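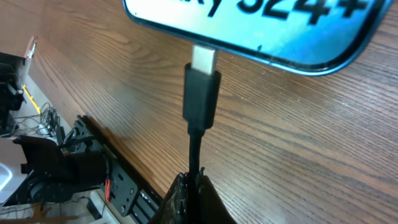 *Phone and USB-C plug*

## Keeping the smoke outdoors

We get a bad smoky spell up here in Arnier most summers, usually in August, and after a few years of coughing through it I've picked up some habits that make the house a good deal nicer to be in. My neighbor Gediminas Liepiņa taught me half of them, so thank him too!

**Pick one room.** You'll never keep the whole house clean, so choose a bedroom with few windows and make it the place everybody sleeps. Roll up a damp towel and lay it along the bottom of the door (an old beach towel is perfect).

**Find the leaks early.** Go around the window frames on a breezy day with a strip of tissue paper and watch where it flutters. Weatherstripping is cheap, and it goes on best when the frame has been wiped down and left to dry.

**Set the furnace fan to "on."** If your system will take a better filter, put one in before the season starts, and check it every week while the haze lasts. Ours comes out looking like a chimney brush.

**Cook plain.** No frying, no broiling, no candles, and please leave the vacuum in the closet unless it has a HEPA filter. A damp mop does nicely. We eat a lot of cold noodles and I can't say anyone minds.

**Open up when it clears.** Once the air outside is good again, I throw open every window for 2 hours, wash the pillowcases and wipe the sills with plain soapy water. Do the curtains as well if you have the energy, though I usually leave mine until the weekend.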